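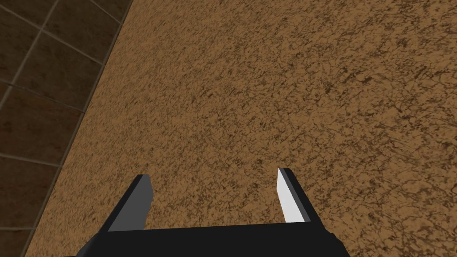
Our budget for the arm cell came to $586 once Morfudd and I had crossed out everything we only wanted because it looked cool in the Norik catalog. That number has to cover a gripper, spare finger pads, a table and the mounting hardware, so we're doing as much as we can in simulation before we order a single bolt. The gripper model is a plain two-finger parallel one, black with lighter inside faces, and I set it wide open over the bare tabletop to get a feel for how much room the fingers need. The speckled brown top is just the texture I picked (Morfudd says it looks like her aunt's kitchen), but the squared-off edge with no lip matters a lot for shopping. Anything that rolls is going straight onto the tile floor! So a rim goes on the list.

Now the table itself. Pluvwood sells a nice heavy one for $200, and Watkins has a cheaper one that I leaned on in the shop and did not trust. We're going with Pluvwood, even if it eats a big piece of the money.

The gripper is harder. Kullico quoted us a lead time of 9 weeks – way too long for this semester – and Mr. Craddock told us to ask whether the school on the other side of town would split an order. Lies is writing that email. If they say yes, we buy 2 sets of finger pads and keep one in the drawer, and if they say no we buy one set and drive very carefully.

Still open: who pays shipping, and whether the rim counts as table or as hardware on the order form. Jitendra thinks hardware.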